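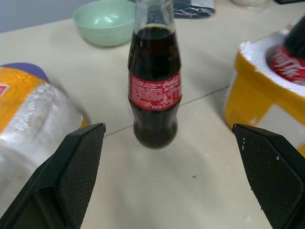 A glass bottle of Coca-Cola with its red label, and a second one still in the foam.

Home Opinion Food & Drink Letters Archive

The glass bottle does not taste better

By the Flislow Post opinion desk
September
355 shares | 41 comments

I have been told all my life that cola tastes better out of glass. My uncle said it, the man at the gas station said it, and now the grocery stores say it too, with a price tag to match. I'd like to see some evidence.

Go into Halim on the main road and there is a whole shelf of soda in glass, at eye level, where the good olive oil used to be. The plastic bottles have been moved down by the floor next to the charcoal. You pay more for less, and you are supposed to feel pretty good about it. Plenty of people do. I've stood in line behind them.

The usual argument is that plastic and cans add a taste and glass doesn't. Maybe so. I can believe a soda that sat in a hot garage for a summer picks up something from whatever it was sitting in. But most of us don't drink it like that. We buy it, put it in the refrigerator and finish it by the weekend. When people tell me they can taste the difference, I ask if they ever tried it with their eyes shut, and the subject changes.

I did try it, in my own kitchen, at four in the afternoon. Three matching tumblers, the same brand from glass, plastic and a can, all cold, and somebody else pouring while I stood in the hall. I picked the can as the glass one. My wife picked the plastic. I don't claim that settles anything, two people and three tumblers, but it's more testing than most of the believers have done.

What I will grant is that the bottle feels nice. It has weight. The neck is narrow, so you get less at a time and it seems to stay fizzy longer. A red label against dark cola looks good on a table, and it looked good when I was nine. Those are real pleasures and I wouldn't take them from anyone. I just don't think they are a flavor, and I get suspicious when a store charges me as if they were.

Then there is the packing, and here I lose patience. A glass bottle can't be tossed in a carton and sent across the country. It has to be nested and padded. White styrofoam is the worst of the lot. It squeaks, it breaks into beads, the beads stick to your sleeve, and our recycling center here in Flislow won't touch it. It goes in the trash and stays in the ground a good deal longer than the soda stayed in the refrigerator. Then comes the plastic bag that seems to turn up with every purchase whether you asked for one or not.

So the shopper who chose glass to get away from plastic goes home with foam and a bag. I'd call that a bad trade. People talk about the bottle as the clean choice, and if it were going back to a plant to be washed and filled again, I'd listen. When I was a kid it did go back. There was a wooden crate by the back door at Drilutby Market and you got your nickel. The crate was gone by 2000, and the building is a phone store now. Today's bottle gets used one time, and if you're careful it ends up in the right bin. Glass is heavy, too, and somebody burns fuel to haul it.

Cornex, the delivery outfit that half my street uses, has started a gift box with cola bottles in it. A gift box! I've received one. I spent longer getting the bottles out of it than I did drinking them, and I was still finding white beads under the stove after two moppings. My neighbor says I should have been grateful, and I was, for the thought. I'd have been just as grateful for a six-pack with a bow on it.

I don't expect anyone to stop buying the things. I'll probably have one myself at the next cookout, if it's in the cooler and somebody else paid. But I would like the stores to drop the little cards about "the original taste" until they can show me a test. And I would like whoever ships them to use cardboard. Eggs have managed in it for years.

Share | Email | Print
41 comments - Join the discussion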